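Orau Food Producers' Group
Minutes of the members' meeting held on 16 February 2026 in the upstairs room at Brovard

Present: Sandra Holroyd (chair), Ferhat Akgül, Suqin Jia, Canan Ersoy
Apologies: Serpil Saraç
Minutes taken by Suqin Jia

1. Minutes of the last meeting
Agreed as correct, with one change. Under item 4 the smoked trout was listed as coming from Brovard. It comes from Prindedov. Sandra signed the corrected copy.

2. Matters arising
Canan has had the new labels back from the printer. The allergen line is now in bold on all of them. The old labels for the plum chutney can be used until they run out, as the recipe has not changed.
Ferhat has not yet heard from the farm shop about shelf space. He will ring them again.

3. Cheese supply to restaurants
Ferhat reported that Chaiyaporn would like to take the washed-rind cheese every week, in place of the present order every other week. They want smaller wheels, cut and wrapped before delivery. Canan said the dairy can do the cutting but has no room to store the wrapped pieces beyond a day, so they would need to go out the next morning.
Sandra asked whether the price should change. After some discussion it was agreed to keep the price per kilo as it is for whole wheels and add a charge for cutting. Canan will work out the charge and send it to Ferhat before he goes back to the restaurant.
Suqin pointed out that the rind darkens quickly once the cheese is cut. Chaiyaporn should be told this before the first delivery.

4. Award entries
The group entered 3 products last year and the cider vinegar was commended. The judges' comments on the other two were read out. The oat biscuits were thought too sweet for cheese, and the chutney was liked but found a little thin.
Canan has since made a batch of biscuits with less sugar. Members tasted these at the meeting and preferred them. Ferhat felt they now needed more salt. Canan will try both ways and bring them next time.
It was agreed to enter the biscuits again, along with the washed-rind cheese. The chutney will be left for a year. Entry fees will be paid by each producer, as before.
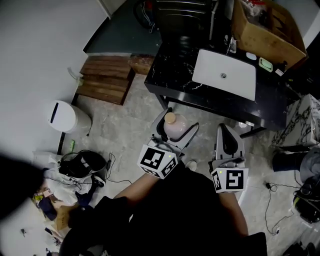 Does a product have to be on sale already before it can be entered?
Under the rules Sandra has been sent, it must be on sale by the closing date and in the same recipe and pack that the judges receive, so the new biscuits would need to be in the shops by then.

Canan thought this could be managed if the recipe is settled at the next meeting. The present box can be kept, but the nutrition panel will need to be changed.

5. Autumn tasting day
Sandra has provisionally booked the hall at Prindedov for a day in September. The hire charge is £781, including tables and use of the kitchen. Ferhat thought this was high. Suqin said the other hall is cheaper but has no cold storage, and hiring a chiller would take up most of the difference. The booking was approved.
There is space for 30 stalls. Members of the group will be offered places first, and the remainder will go to outside producers. Over 12 outside producers have asked to be told when booking opens. Hot food will be kept to the courtyard side so that smoke does not reach the cheese tables.
Serpil had sent a note asking for bread to be on sale from opening time, as it ran out early last year. Agreed. Suqin will speak to both bakers.

6. Delivery van
The fridge unit on the van was serviced last month and is holding its temperature. The rear door seal is worn and will be replaced. Drivers are reminded to write the temperature in the log at the start and end of every round. Several pages have only the first reading filled in.

7. Any other business
Suqin asked for the wholesale price list to be sent out by email only. Canan said two of the village shops still ask for a paper copy. The list will go by email, with paper copies to those two shops.
Ferhat has some spare wooden crates at the Brovard store. Anyone who wants them should collect them before the end of the month.

Actions
Canan: cutting charge to Ferhat; two versions of the biscuits for the next meeting
Ferhat: reply to Chaiyaporn; ring the farm shop; order the door seal
Sandra: confirm the hall booking; send the award rules to all members
Suqin: speak to the bakers; send out the price list

The date of the next meeting will be sent round by Sandra once Serpil is back.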